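Inga Two-Arm Bench Cell

Product page - Bisbridge Lab Equipment

Product code 708

Overview

Inga is a tabletop cell for research groups who work on two-arm manipulation and want the bench, the arms and the recording side to arrive as one piece. It was developed at our Clidville workshop by Arnulfo Guzmán and Şükran Çetinkaya, and it is the cell we use ourselves for the shelf-tidying study described further down this page.

The cell ships with both arms mounted and cabled. You supply a sturdy table, a workstation and the objects you want to work with.

What is in the cell

Two arms on a shared metal rail along the front, each on its own black mounting plate
One gripper per arm, with a small wrist camera on each
One fixed camera overlooking the workspace
White work surface, enclosed on three sides
Aluminum posts at the back corners with a crossbar between them
Pranura recording software, one seat

Wall panels take printed wallpaper, so the background can be changed between batches of recordings. Plain panels are included. Printed papers are ordered separately, or you can cut your own from any roll that is wide enough. Wire racks and baskets can be hung on the walls. Hang them before you calibrate the fixed camera, and check that neither elbow can reach them.

Method: changing what sits behind the task

The question we had was a simple one. If a policy learns to put things away on a shelf, how much of what it learns is tied to the wall behind the shelf?

Most of our early recordings were made against plain panels. Policies trained on them did well in the same cell and badly when the cell was moved to another room or when somebody hung something on the back wall. Aníbal Tello suggested leaving the task alone and making the surroundings busier: patterned paper, mugs and food packets in a wall basket, jars on a side rack. None of these things are part of the task. The arms are never asked to touch them.

We recorded 708 demonstrations by teleoperation, split between plain and busy surroundings. The task objects were small household things placed in or near a low white shelf unit with open compartments. The operators were Lizeth Arango and Vsevolod Vasylenko, and they worked in sessions of 40 minutes with a break between. Each demonstration stores both wrist views, the fixed view, joint positions and gripper opening.

Two policies were then trained with the same settings. One saw only the plain demonstrations and the other saw the mix, with the total number held equal. Both were tested with wall items and wallpaper that had not been used in training.

Result

The mixed policy finished 23 more trials than the plain one over the full test set. The gain was almost all in the reaching stage. The plain policy tended to drift toward brightly colored packets on the wall before it came down to the shelf, and the mixed policy did this much less often.

Grasping did not improve. Once the gripper was close to an object, the wrist cameras saw mainly the object and the shelf, and both policies made the same kinds of mistakes there - closing early, or catching a divider with a fingertip. Objects deep inside a cubby remained hard for both. We do not have a fix for that yet, and changing the background is unlikely to be one.

We also tried moving the wall items between every demonstration. It took roughly 2 extra hours in a working day and made no difference we could measure compared with moving them once per session. We now move them once per session.

Busy surroundings, both arms at the shelf unit: 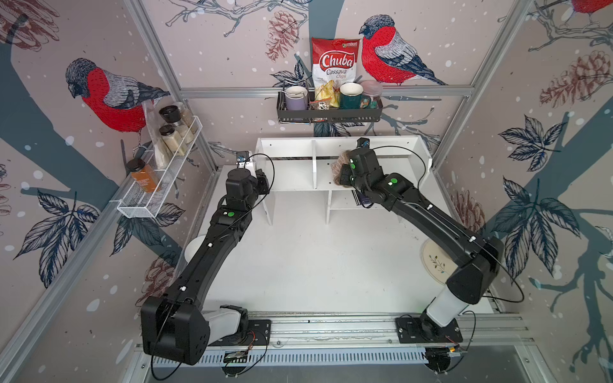
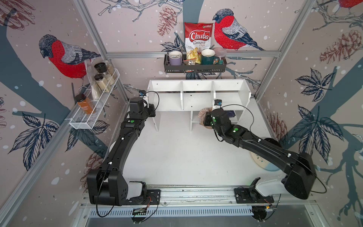

Setting up the same study

Bolt the rail down first and run the arm check in Pranura with nothing on the work surface. Fit the wallpaper, then the racks and basket, then place the shelf unit where both grippers can reach its middle compartments. Calibrate the fixed camera last. If the paper is changed later there is no need to calibrate again, provided the posts have not been moved.

Keep a written list of what hangs where in each session. Pranura has a notes field for this and writes it into the header of every recording made in that session. Ours was left blank in June and we had to sort those files by eye.

Cables need some slack at the wrist. Leave a loose loop and move each arm through its full reach by hand before powering on. A cable that pulls tight at the far corner of the shelf will show up as a small jerk in the joint data.

Options

Extra wall panels, plain, set of three
Wire basket and side rack
Low shelf unit, white
Additional Pranura seat
Spare gripper fingers, pair

Ordering and support

Cells are built to order in Clidville. Ask for product code 708 and say which options you need and the depth of your table. Şükran Çetinkaya handles questions on mounting and power. For questions on the recordings or the training settings, write to Aníbal Tello through the Bisbridge contact form. The session notes template and the training settings file come with every cell.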